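4. The Doorway Task

4.1 Setting and student teams

The course ran over one term with 27 students, working in teams of two or three. Every team used the same simulated house, which we call Clilum, and the same two-armed mobile robot model. The control software was Gokier, a small package written for the course. It lets a student drive the base and both arms by hand, record the run, and play it back later. None of the students had used a robot simulator before, and a little under half had written code only in the first-year programming class.

The first two assignments took place in the open living area and are described in Section 3. Most teams finished those without much help. The third assignment asked the teams to bring the robot down a passage, through a doorway, and into the room at the far end. We expected it to be a small step up from the second assignment. It took most teams twice as long.

4.2 What the students had to work with

Students drove from the robot's own head view. An outside view was available in the first assignment and was turned off after that, so that the recorded runs would hold only what the robot itself could sense. The head could be panned, tilted and rolled, and the simulator did not correct the picture for roll. Teams that left the head at an odd angle had to drive with a slanted view until they set it back.

Figure 3 was taken from a recorded run of the third assignment. Both grippers are in view, and the body takes up much of the bottom of the picture. The floor a driver would most like to see, the strip right next to the base, is hidden behind the robot's own body. 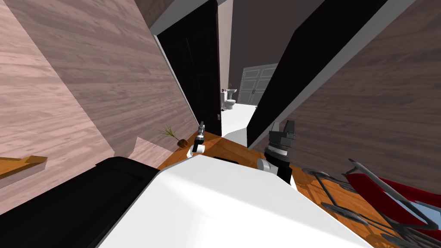

Figure 3. Head view in the passage of the Clilum house, with the head steeply tilted. The doorway leads to a room with a toilet and gray closet doors.

The passage held several things that a driver had to keep track of. In Figure 3 there is a potted plant on the floor by the left wall and a folding chair with a red seat at the lower right. The door panels are black, and in our notes several teams reported trouble judging how far an arm was from them. The change from the wood floor to the bright white floor of the next room was more useful. Teams learned to use it as a mark for when the base had reached the doorway.

4.3 Recorded runs

The teams recorded 1,568 runs in total over the three assignments. A run was kept if it had a clear start and end and the log was complete. Runs with contact were kept as well and given a contact label, which the teams added themselves during playback. For the doorway task we then picked 96 runs for close reading, taking an equal share from early and late lab sessions.

We read each run for three things: where the first contact happened, which part of the robot was involved, and what the driver did next. In the early sessions the usual first contact was an arm against a door or door frame. Drivers watched the base and forgot that the arms stuck out in front of it. The usual response was to back up the full length of the passage and try again, even when a small arm motion would have been enough.

In the late sessions most teams pulled both arms in before entering the passage. Two teams wrote a short Gokier routine for this and shared it with the class. We allowed the sharing, and 14 of the late runs we read used that routine or a changed copy of it. Contacts with the base were still common in these runs, mostly on the side where the body blocked the view.

4.4 Changes made during the term

After the second lab session we added a key that returns the head to level. We also gave the teams a printed floor plan of the house. The plan was used less than we had hoped. Scores from before and after these changes are reported separately in Section 5.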